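Open Day at Lermont

The Lermont linen house held its open day in July, and I went along with two others from our guesthouse group. We had been buying sheets from them through a dealer for a few years and wanted to see the place before ordering for the winter season. Parking is on the Laing side of the building. The sign at the front sends you to the loading dock, so ignore it.

The tour started at 10 in the cutting room. Fabric comes in on rolls and goes onto a long table where it is squared, cut and stacked by size. Most of what we saw was plain sheeting for hotels and student housing. Kenna Dow, who led our group, said the hotel orders are steady and the printed bedding is where the work gets fussy, as the pattern has to run straight along the hem or the whole piece goes to seconds. They sell the seconds in the shop at the back. I bought two pillowcases and could not find the fault in either one.

From there we went through the hemming room, which was too loud for questions, and then upstairs to the made-up beds. I spent the most time on this floor. The beds are there so that buyers can see the bedding on a mattress and handle it. Plain sheets are easy to judge from a swatch, but prints are not. A small motif that looks busy on a card can settle down once it is spread across a full width.

The bed I kept going back to had a plain gray sheet with a white printed piece across it, a line drawing of deer heads, hanging tags and little lamps, repeated all the way along. I would not have picked it from a catalog. Against the gray it was fine, and I could see it in our two back rooms in December. The gray does show lint, which is something to think about if you are doing your own laundry. A folded white cloth was on the same bed.

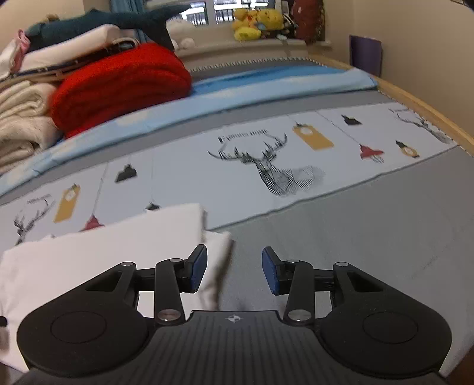 Ruaridh Baxter thought the gray was a mistake for guest rooms. His view was that white can be washed hot and bleached, and gray fades unevenly after a year, so you end up with a closet of sheets that don't match each other. He would take the deer print and put it over plain white.

He may be right about the washing. I asked on the way down and was told the gray should be kept to a warm wash and out of direct sun on the line. We dry outside for half the year, so that counts against it for us.

The last stop was the folding and packing room. Flat sheets are folded by two people and finished on a board so that every one comes out the same size. Fitted sheets are done by one person, corners tucked into corners, and I have now been shown how and still can't do it at home. Everything is packed under the Plikadby label for shops. Trade orders go out in plain wrap.

Trade terms, for anyone in the group who wants them: the minimum is 150 pieces, mixed sizes allowed, and the price drops at 400. Prints count toward the total but have to be ordered in full sets. Delivery is extra for us because we are off the main route.

Coffee was in the canteen and there was plenty of it. The shop closes at 2 on open days, earlier than the building does, so go there first if you want seconds. I have a price sheet and a card of gray and white swatches if anyone wants to borrow them.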